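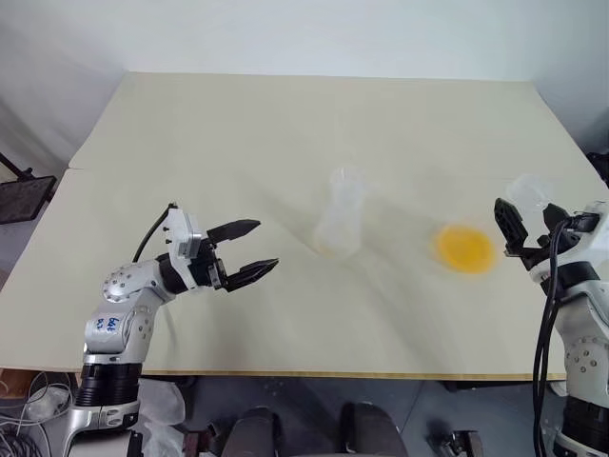
## Tollholm rectangular table, beige top

I bought the Tollholm as a general work table and have used it daily since September. The review covers the top, the frame and the assembly. Price was 2,894 with delivery from Galtach, against a list price of 3,000.

### Surface

The top is one large rectangle in a plain beige. The finish is matte enough to read a printed sheet under a ceiling lamp without glare. Clear plastic is the weak case: cups and bottles show only as faint highlights against beige, and I have knocked over two of them while reaching for something else. Yellow or any other strong color is easy to find. Anyone who handles a lot of transparent parts should order the dark gray top.

Coffee and marker ink wipe off with a damp cloth. Ballpoint needs alcohol. A dropped screwdriver left a shallow dent near one corner – visible only at a low angle.

### Frame

Side-to-side stiffness is good. Front-to-back movement is noticeable at full load until the rear crossbar bolts are retightened, which I did after 20 days. The leveling feet have enough travel for an uneven floor, but the lock nuts are thin and round off easily.

### Assembly

Two people are needed to turn the top over. Taras Yurchenko helped me with it and we finished in one evening. The supplied hex key is too short for the inner bolts; use your own.

### Compared with the Poirier

The Poirier costs 500 less and has a softer top that marks sooner. Its cable tray is better.

Rating: four out of five. One point off for the lock nuts and the hex key.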